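Wanted: Travel Rules Editor, Cluvdale office or remote

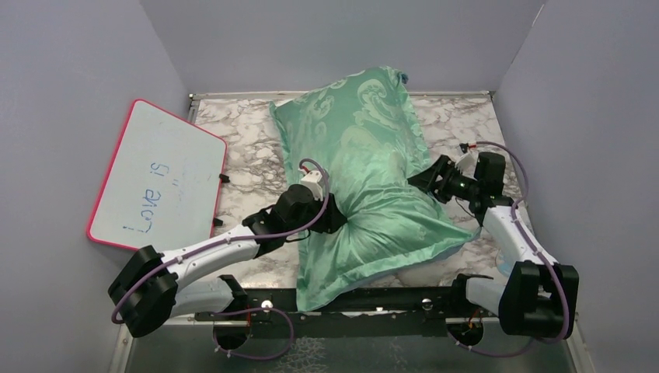
Etis keeps a public database of who may enter which country, with what piece of paper, and how long they will then be made to sit somewhere. We cover 83 countries. The rules in most of them change at night, in a language the person on shift does not read, and take effect an hour before the announcement. We are looking for one more editor to keep up with this.

The job is mostly reading. Governments publish decrees, amendments to decrees, and cheerful web pages that contradict both. You read all three, work out what a border officer will go by, and write it up so that a tired person at a check-in desk can follow it. Entries run to 100 words at most. If you feel that a transit rule can't be explained in 100 words, you will be in good company, and you will still have to do it.

You would look after 33 country pages to begin with. They include a few quiet ones, where nothing has changed since the old ferry agreement, and a few that will ruin your lunch. Quarantine periods, health forms, land crossings open only to freight, exceptions for residents, exceptions to the exceptions - all of it goes through Bisht, our in-house editing system. Bisht is slow and logs you out if you think for too long. A replacement has been promised for January. We have not said which January.

You should have:
Two years or more of work in consular services, travel, immigration advice, news or something close to it
Good reading knowledge of at least one language besides English (we are short of Turkish, Portuguese and anything Baltic)
The ability to write a sentence that means one thing
A calm telephone manner, for the embassies that don't answer email and the ones that don't answer the phone either

A law degree is fine but we won't pay extra for it.

Shifts are eight hours, early or late, with one night week in every 4. The late shift ends at 11 p.m. Each rota also has a Joker, the person who covers whatever falls over that week. Everybody takes a turn, including management, who are not noticeably better at it. Joker weeks are paid at a higher rate - please don't volunteer for all of them.

The contract is for one year, renewable, with paid leave and a travel allowance. New editors spend the first month in Cluvdale. After that you can work from wherever you like, provided you are legally allowed to be there. We do check.

To apply, send a resume and a short sample: pick any country's current entry rules and explain them in under 100 words to someone who has already packed. Tell us where you found the rules and what you couldn't confirm. No cover letter, please. We read enough official prose as it is.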